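How to Run a First One-on-One With Someone You Used to Work Beside

If you have just been moved up to lead the same people you ate lunch with last week, congratulations, and take a breath! The first round of one-on-one meetings is the part most new leads tell me they dread, and I understand why. You know each other's kids' names, you have complained about the same schedule together, and now you are supposed to sit across a table and talk about goals. It can be done kindly, and it gets a lot easier after the second or third one.

I have been coaching new team leads at Skilell for a good while now, and the steps I share are the ones I used myself when I was promoted at Arnard (badly, at first, but we'll get to that).

Step 1. Send a short note ahead of time

Two or three lines will do. Say when, say where, and say what you'd like to talk about. A bare calendar invite from a brand new boss makes people's stomachs drop, even when they like you. Something along the lines of "I'd love to hear how the work is going and what you'd want from me" is plenty.

Step 2. Pick a spot that isn't your desk

A side table, a bench outside, a quiet corner of the break room. If you have an office with a door, save it for later. Sit at the corner of the table if you can, so you are both looking at the same notebook.

Step 3. Name the change early

Say it in the first couple of minutes. I like "This is a little strange for me too, and I'd like us to be able to say so." Then stop talking and let the other person answer, even if the quiet feels very long. My first time out I filled that quiet with a speech about my vision for the department, and poor Yeison Grajales sat there nodding until his coffee was gone.
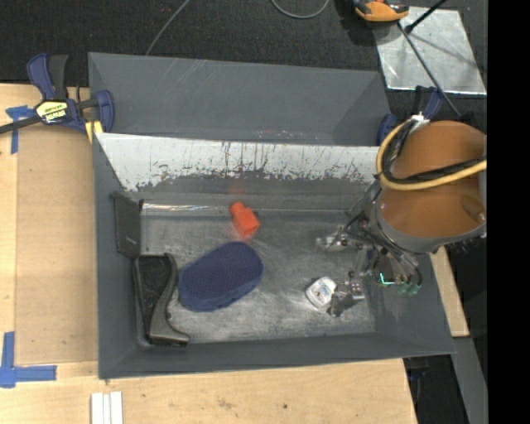
Photo: Espinoza

Step 4. Ask more than you tell

Bring three questions and be ready to use only one of them. The ones I go back to again and again:

What part of your job would you hate to lose?
What slows you down that I might be able to fix?
How do you like to hear it when something has gone wrong?

Write the answers down in their words. You will be tempted to tidy them up (I always am), and you'll be glad later that you didn't.

Step 5. Promise one small thing and do it

Choose something you can finish within seven days, such as chasing a late supply order or moving a meeting that lands on school pickup. Please don't promise raises, titles or a new shift pattern in a first meeting, however much you want to. If you are asked, say you'll find out what the process is and come back with an answer by a day you both agree on.

Step 6. Book the next one before you stand up

Every two weeks suits most teams. Half an hour is enough once you are in the habit, though I'd leave a bit of slack after the first one in case it runs over.

If your first meeting comes out stiff, go ahead and hold the second one anyway. Yeison and I had a much better talk that October, over sandwiches, and he did most of the talking.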